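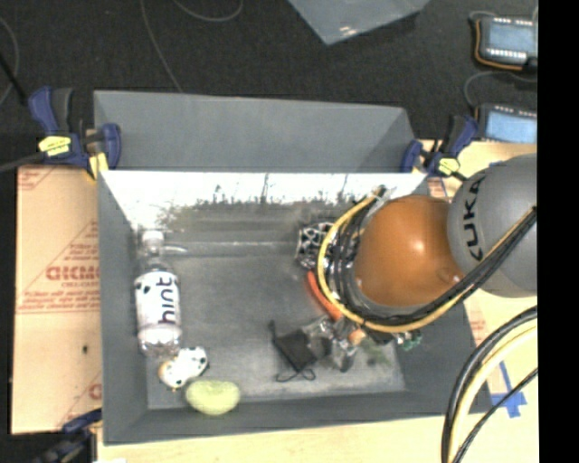 4.2 What happens to a collaboration after the line outside goes home

The literature on designer and chain store collaborations is very good on launch day. We know a fair amount about who waits in line, what they grab first and how they feel about strangers who grab it faster. The years after are thinly covered, perhaps due to the shortage of free drinks. In this section we follow the Cui for Vekeck collection from the sales floor to the thrift rack, using the resale listings and store visits described in Section 3.

Our sample holds 569 listings from Zastimia, all tagged by the seller as Cui for Vekeck. Tagging is generous. Shengli Zheng and a second coder went through every listing by hand and set aside those that were plain Vekeck with no link to the collection, including one pair of men's swim shorts whose seller, when asked, said they "had the same feeling." The coders disagreed mostly over the pleated skirts, which Vekeck went on making in a cheaper fabric once the collaboration had ended, with a label so similar that we can only admire the nerve.

Two patterns stand out. The first is that the loud pieces come back early and the quiet ones late. The color-blocked dress, which appeared in nearly all of the launch coverage, was being listed within weeks, often with the store tag still on. The navy knit, which appeared in none of it, hardly surfaced until the second winter, and then with visible wear at the elbows. Sellers of the dress wrote about occasions: a wedding that was called off, a party where somebody else had it on. Sellers of the knit wrote about moths.

The second pattern concerns whose name does the selling. In the early listings Cui comes first and Vekeck is tucked away in the description, sometimes with its vowels missing. Later on the order turns around, and buyers ask about Vekeck sizing, a subject on which they hold strong and well-founded views. Carvalho (this volume) reads the same turn in handbag listings as a loss of prestige. We are less sure. A buyer who wants to know whether the 10 fits like an 8 is planning to wear the thing, and prestige may simply have stopped being the question.

The thrift stores in Hurkow complicate matters. Pricing there is done at the sorting table, usually by one person with a tagging gun and not much time, and the designer's name went unnoticed more often than we had expected. We found the color-blocked dress on the same rail, at the same price, as an unlabeled polyester blouse. In another store, on a Wednesday, it hung alone behind the register with a handwritten card reading DESIGNER and cost more than it had when new. It was still there in November.

We did not interview thrift shoppers about these finds, apart from one who interviewed us, at length, about why we were photographing labels. The 200 survey responses reported in Section 5 come from Zastimia users only and should be read with that in mind.

Figure 4. Clear bottle and small spotted object in a gray bin.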